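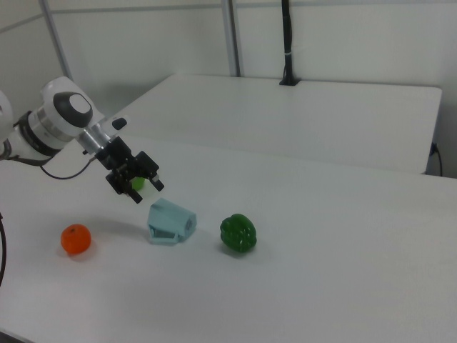
Rosário Magalhães tient le registre des denrées et du petit matériel chez Nodport depuis l'ouverture de la salle. Le registre comporte une ligne par pièce : nature, calibre, masse à la réception, date d'entrée, motif de sortie. Les mandarines y occupent à elles seules plusieurs pages. L'entretien a porté sur le choix des pièces, leur tenue sur la table et l'entretien des plateaux.

Premier point abordé, le calibre. « Je commande petit, dit-elle. Une pomme de gros calibre prend trop de place sur le plateau et masque ce qui se trouve derrière. Pour les poivrons, je refuse tout ce qui dépasse la taille d'un poing fermé. » Le fournisseur, Gudeta, livre en cagettes mélangées. Le tri se fait à la réception, sur trois critères : peau intacte, pédoncule présent quand l'espèce le permet, stabilité au repos. Une pièce qui roule sans être touchée est écartée et part en cuisine.

La stabilité n'est pas acquise pour toutes les espèces. La mandarine, légèrement aplatie, se pose bien. La pomme tient si la cuvette inférieure est régulière. Le poivron est le plus imprévisible, car ses lobes ne sont jamais de même longueur et il trouve son appui tout seul. « On le pose, on retire la main, il bouge encore un peu. Il faut attendre qu'il ait fini avant de noter sa position. »

Interrogée sur la durée d'utilisation, elle distingue deux cas. Une mandarine reste 7 jours au maximum, réserve comprise, avec contrôle de la peau chaque matin. Un poivron sort plus tôt : dès que la surface perd son brillant ou que la paroi cède sous le pouce, il est remplacé, quelle que soit la date inscrite. La salle est tenue à 24 °C, température confortable pour le personnel et défavorable aux légumes. Entre deux séances, les denrées retournent donc en réserve fraîche. Elles en ressortent 30 minutes avant usage pour éviter la condensation sur la peau, qui laisse des auréoles sur le plateau.

Les tables sont blanches et sans motif. Le choix est antérieur à son arrivée et elle ne le remettrait pas en cause. « Sur du blanc, une goutte de jus se repère tout de suite. Sur le bois clair que nous avions à Werkier, on la découvrait le lendemain, collée. » L'inconvénient est connu : les traces de doigts et les frottements se voient aussi. Le nettoyage se fait au chiffon microfibre et à l'eau tiède, puis à sec. L'alcool est réservé aux marques de feutre. Les éponges abrasives sont interdites ; un plateau matifié par endroits renvoie la lumière de façon inégale, et le défaut ne se rattrape pas.

Vient la question de la disposition. La consigne écrite tient en peu de lignes : rien au ras du bord, un espace libre entre les pièces, une bande dégagée à l'avant de la table. La consigne ne fixe pas d'ordre. Le poivron peut se trouver à droite, au fond ou au centre. Les pièces en plastique bleu clair sont admises debout ou couchées. « Couchées, je préfère. Un récipient renversé fait partie de ce qu'on rencontre sur une vraie table, et il faut savoir le ramasser aussi bien qu'un fruit. »

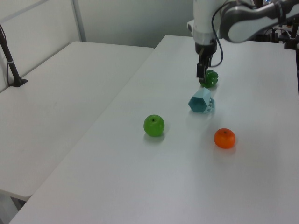 Tolera Tsegaye conteste ce dernier point : selon lui, une pièce creuse couchée change d'appui au moindre contact, et la position relevée en début de séance ne vaut plus rien à la fin. Il demande que la position debout soit la règle et que la position couchée fasse l'objet d'une mention séparée dans le registre. Il ajoute que le poivron pose la même difficulté, et que la consigne n'en dit rien.

Rosário Magalhães connaît l'objection. Elle a accepté la mention séparée, pas la règle. Une colonne a été ajoutée au registre en février, avec trois valeurs possibles : debout, couché, indéterminé. La dernière sert peu. Pour le poivron, elle propose de noter l'orientation du pédoncule, information suffisante à ses yeux pour le reposer à peu près comme il était.

Le vert a fait l'objet d'une autre discussion. La pomme et le poivron sont verts tous les deux, de teintes différentes : l'une vive, tirant sur le citron vert, l'autre plus soutenue. Madalena Correia avait suggéré de remplacer la pomme par une variété rouge. La demande a été refusée. « Si toutes les pièces ont une couleur franchement distincte, on finit par désigner la couleur et on ne regarde plus la forme. Avec deux verts, il faut dire pomme ou poivron. » L'orange de la mandarine et le bleu clair du plastique n'ont jamais soulevé de remarque.

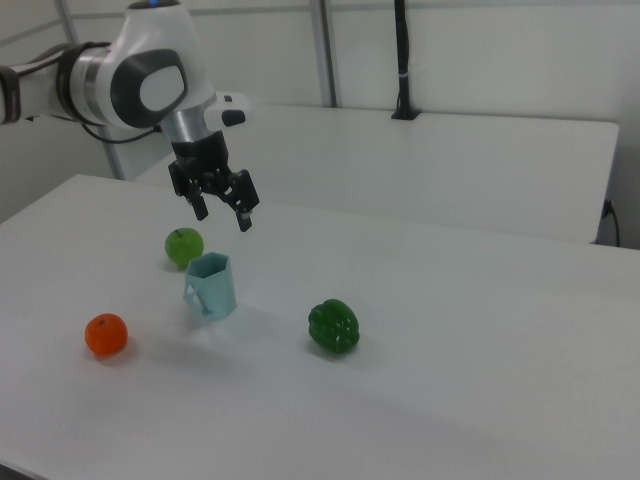
*Gobelet hexagonal debout, avec pomme verte, mandarine et poivron, sur table blanche.*

La vaisselle suit un circuit distinct. Les gobelets sont lavés à la main, à 35 °C, sans produit parfumé, puis séchés à l'air, ouverture vers le bas. Ceux qui présentent une fêlure sont retirés sans essai de collage. Les modèles à facettes demandent un passage de brosse fine dans les angles. Une référence Kelent, plus lourde, a été écartée après une semaine d'usage : elle marquait le plateau quand on la faisait glisser.

Reste le sort des denrées sorties du registre. Les pièces saines sont mises à disposition du personnel dans un bac, le samedi avant midi ; les autres vont au compost. Le motif de sortie est toujours renseigné, y compris quand il se résume à « mangée ». Rosário Magalhães dit tenir à cette case autant qu'aux autres, le rapprochement avec les factures de Gudeta se faisant à la pièce. Le prochain point à régler avec le fournisseur concerne les pédoncules de poivrons, trop souvent cassés à l'arrivée. Une demande de cagettes alvéolées a été envoyée et la réponse est attendue.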